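From: Ju-won Choo
To: Peltville residents' list
Subject: Re: Bin liners again (and where do you all keep yours?)

Hello all,

Sorry for the slow reply, I had half of this typed up last night and then my tea was ready. Soon-im asked:

> Does anybody have a decent way of storing bin bags in a small
> room? Ours live in a drawer with the batteries and the string and
> I can never find the end of the roll. Also my liners slide down
> inside the bin as soon as anything heavier than a teabag goes in.
> Tae-yang says buy a bin with a lid and a ring but I don't want
> another bin, I like the one I've got!
> Soon-im Maeng

I'm with you on not buying another bin. We've got a plain round white one on the carpet in the back room, with a stick-on hook on the wall behind it and a black bag hanging from the hook by its knot.
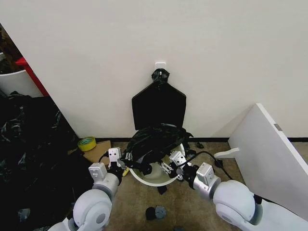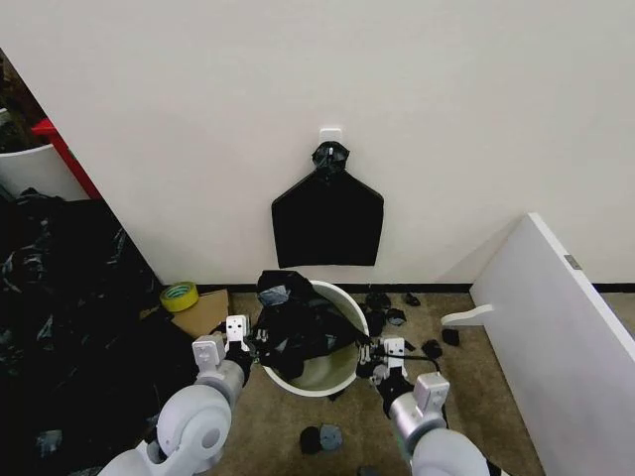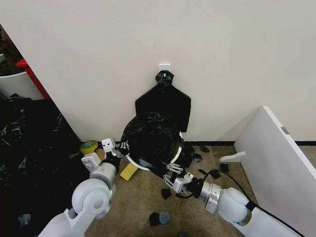 I got the hook idea from Joon-young, who has them all the way down his hall for coats and dog leads. The one thing I'd say is wipe the wall first and leave the hook alone overnight before you hang anything on it. I didn't the first time and found it on the floor by breakfast, with a neat little circle of paint on the back of it. A bag weighs next to nothing so you don't need the heavy-duty sort, the small ones come 4 to a pack in the hardware shop and I've still got spares if you want one.

As for the sliding down, I think your bags are too small for the bin, or too big and you're not folding enough over. Push the bottom right down first and get the air out (put your whole arm in, it's not glamorous), then pull the top over the rim all the way round and give it a good tug. If it's still baggy, gather up the slack on one side and tie it in a little knot under the rim. My mum used a big elastic band, which works just as well but looks a bit sad, and they perish.

Size-wise I'd go by how far round the bin is and not by the litres on the packet. I bought a roll of 40 once because they were cheap and every single one was too narrow to go over the top. They ended up as shoe bags — we're still using them.

Chang-ho, you asked a while back about scraps of plastic on the carpet. The hoover just pushes them about, doesn't it? I go over ours with a damp rubber glove and they come up nicely. Parcel tape wrapped round your hand is good too, but it gets expensive if you're doing a whole floor.

If anyone fancies splitting a box of liners with me in October, let me know which size you need. It's 13 rolls to the box and I've nowhere to put that many, hook or no hook. I'm in most evenings after seven, just knock loudly as the bell's gone again.

Ju-won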